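March
By a Stivstead staff columnist

The county wants to close the night clinic in Berkmont and send everyone to the hospital in Flevgate. I think that is a mistake, and the savings do not change my mind.

The clinic saw 314 people last winter between eight at night and six in the morning. Most had ordinary trouble: a fever, a bad cut, a child with an earache. The county says those people can drive. On a clear day the trip takes 40 minutes. In snow, on the Trummer road, it can take up to 2 hours, and there is no bus after supper.

People will not make that drive for a cut hand. They will wrap it in a dish towel and wait for morning. Some will be fine. Others will end up in Flevgate anyway, sicker and with a bigger bill.

The county board points out that the night shift is hard to staff. I believe it. But the pay has not moved in years -- the nurses have said so at every meeting I have attended -- and the board has not tried raising it. Closing the doors should come after that.

The plan also leaves the day clinic with the same hours and the same crowded waiting room. Keep the night shift through next winter, pay for it properly, and look at the numbers then. The board votes Thursday. 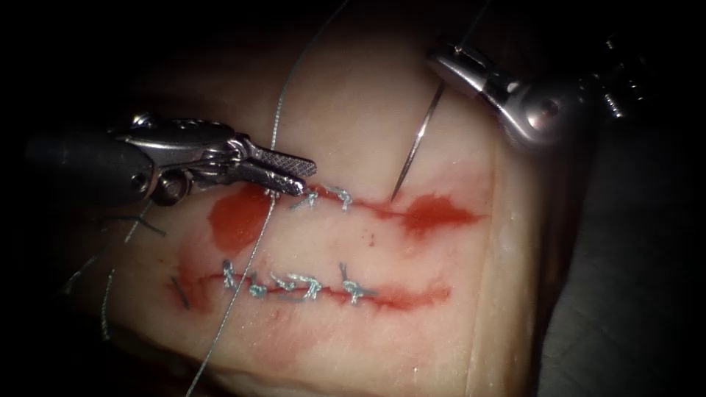 Stitches in a practice pad.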